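Troline Tabletop: hand-guided and teleoperated demos

Last updated November 9, 2021

Troline is our open set of two-arm demonstrations, and we're so pleased to be sharing it! Every episode is driven by a person at the leader arms – no scripted motion anywhere. Each one comes with three colour streams: a head view and one from each wrist.

Wrist streams are stored as recorded. Plenty of frames are soft greys with barely a fingertip showing, so don't filter on sharpness.

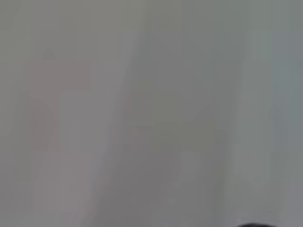 ## Using the wrist views

Load them with the Memon reader, which lines up both wrists with the head stream. The gripper linkage and finger often sit well into the view, and we've left them unmasked.
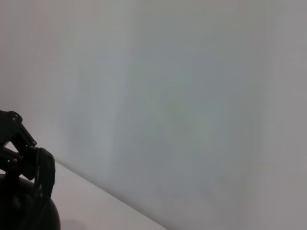 2 min read

## Kettle and cup

My favourite task! The operator brings the left gripper to the kettle's handle and pours toward the cup. Joint positions and gripper commands are logged the whole way through. 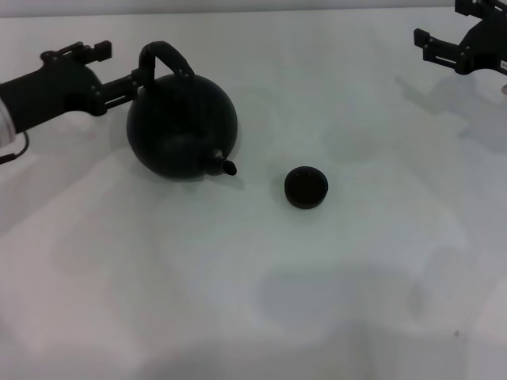

Head view: left gripper at the kettle handle, cup to the right.

Questions go to Iqra Hayat or Anselmo Barrios.

Related
- Memon reader: install notes
- Jastgate leader arm set-up
- Troline changelog, May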